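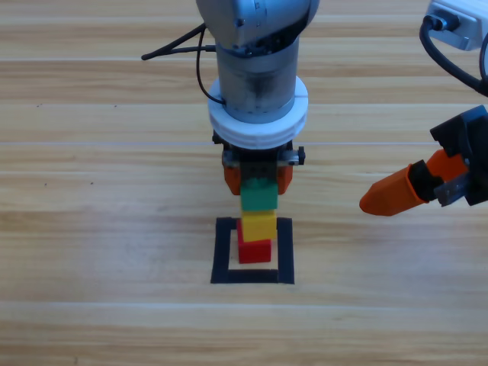

The two-arm bench at the Bresham shop, with the green block above the yellow and red ones.

Jussara Camargo did not set out to own two robot arms. She bought the first one used, from a packaging firm that was closing its line, and paid 2000 dollars for it. The second came from the same seller in May for 1000, with no controller.

"I thought I could write my own controller in a month," she said. "It took the whole summer."

The arms now share a table at the Bresham workshop, where Camargo rents a bay and repairs sewing machines for a living. Her test is the same one most evenings: three colored blocks, stacked inside a square of black tape.

"The tape is for me. The software knows where the square is from its own numbers. I look at the tape and see how far off those numbers are."

Both grippers have orange fingers. She drew them herself and printed them in the shop, and she is on the third version. The first was too stiff and threw blocks across the room. The second cracked at the screw holes -- "my fault, I made the wall too thin."

The program is called Testby. She named it in a hurry and never changed it. It logs every attempt, and as of 10/3/20 the log stood at 879. She does not have a success rate to give out, as the early entries were recorded badly.

The harder part has been getting the arms to work near each other. For now one stacks while the other holds its position off to the side.

"They don't share the space yet. They take turns. If I let both go in at once, they go for the same spot."

Cables are her other complaint. She has rerouted them several times and expects to do it again before winter.

Next she wants one arm to hand a block to the other. After that she would like to try fabric, which she knows from her day job will be worse.

"A block stays a block when you grab it," she said. "Cloth doesn't."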